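Linen Room Attendant (part-time), Pruvell Textile Services, Nindcombe

Pruvell supplies and launders table linen, kitchen cloths and uniforms for restaurants, care homes and guest houses in and near Nindcombe. We are looking for a linen room attendant to join the afternoon team at our Dulovar Street site.

The position is 24 hours a week, Monday through Thursday, 1 p.m. to 7 p.m. It is a permanent job with a 6-week trial period. Extra hours come up before the holidays and in the summer. They are offered to the team first and you are free to say no.

What you will do

Unload incoming carts and sort items by customer, color and fabric. Check each piece for stains, tears and missing tags. Fold and stack finished linen to the customer's order sheet. Pack orders for the morning drivers. Set aside anything that needs mending and log it in the repair book. Keep the folding tables and floor clear during the shift.

You will not run the washers or the large ironer in this job. Attendants who want to learn the machines can ask to be trained after the trial period.

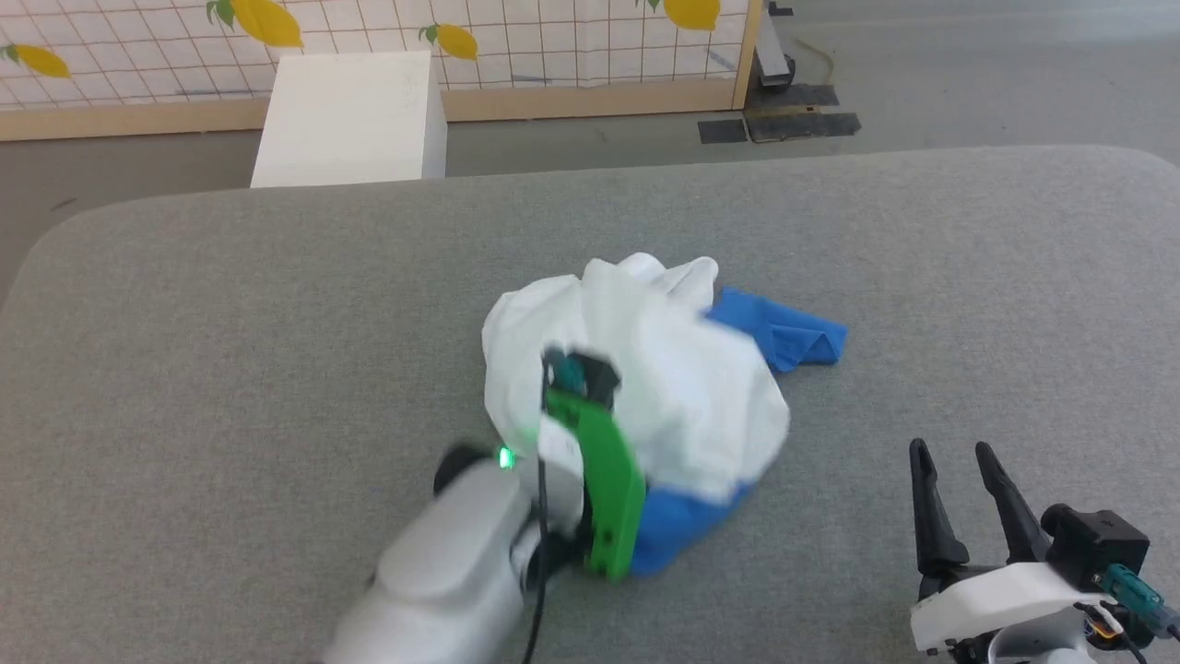

White and blue cloths on a padded table.

What we are looking for

You need to be able to stand for most of a shift and lift up to 25 pounds. You should be able to read order sheets in English and write short notes. Laundry or hotel experience is useful but we will train someone without it. New attendants work beside an experienced team member for the first two weeks.

The linen room is warm in July and August. There are fans and a water station, and breaks are longer on the hottest days. Some people are bothered by lint, so please tell us if you have asthma or a dust allergy and we will talk it through before you start.

What we offer

Pay is $286 for a 15-hour training week, then the regular hourly rate for your grade, which we will give you in writing before the interview. You get paid sick time from the first day, work shirts and one pair of shoes a year, and free laundering of your work clothes. Parking is free behind the building. The Vallejo bus stops across the street, and the last one leaves at 7:25 p.m.

How to apply

Call the office at extension 2933 and ask for Gintarė Kütt, or stop by the front desk any weekday before noon and fill out a form. A résumé is fine but not required. Please include the name and phone number of one person you have worked for, paid or unpaid.

Applications close on the last Friday in January. Interviews take around half an hour and include a short walk through the linen room. Wear closed shoes. Everyone who applies will get a call or a letter, whether or not they are invited in.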